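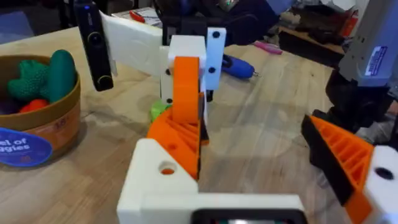

Helow Tabletop Collection: data card

Overview

The Helow Tabletop Collection records short, ordinary tasks carried out at a wooden table. Its subject is the handling of small household articles: picking them up, putting them down in another place, grouping them and clearing them away. The collection is maintained by Silviu Bucur and Demetrio Moya at Costolel and is issued to partner groups under the terms set out below.

Contents

The present release holds 100 recordings, arranged in 20 sessions. A session covers one arrangement of articles on the table and all the tasks performed with that arrangement. Each recording is stored in its own folder with the following files:

notes.txt — a plain account of the task, written by the person who ran the session
articles.csv — the articles in use, with a name, a main colour and a size class for each
frames — still pictures in the order in which they were taken
status.txt — one word: complete, partial or withdrawn

Articles

The full stock consists of 40 articles, all small enough to be lifted from one side of the table. Colour names in articles.csv follow a short fixed list. Light green and dark green are separate entries, and session notes should keep to the same wording. An article that is partly hidden in a picture is still listed if it was on the table when the session began. Where an article could not be identified from the pictures alone, the name was taken from the session notes.

Table and surroundings

The tabletop is wood with a light, streaked grain. No cloth or mat was laid over it in any session, and the grain may be used as a rough guide to direction. It should not be used for measurement. Lighting was not held constant between sessions, and the same article may look paler in one folder than in another.

Tasks

There are 14 task types. The most common are moving a single article, placing two articles side by side and clearing the table into a tray. Task names are given in tasks.txt at the top level. The names "tidy" and "clear" are distinct: "tidy" leaves every article on the table, whereas "clear" removes them all.

Known faults

In session 14 two articles were entered under each other's names. The error has been corrected in articles.csv but remains in notes.txt, which is kept as first written. Partial recordings are retained and should be left out of any count of finished tasks.

Terms of use

The collection may be used for teaching and research. Copies may not be passed to third parties without written consent from Costolel. Published work should name the collection and the release used. Corrections should be addressed to Demetrio Moya, stating the session number and folder name.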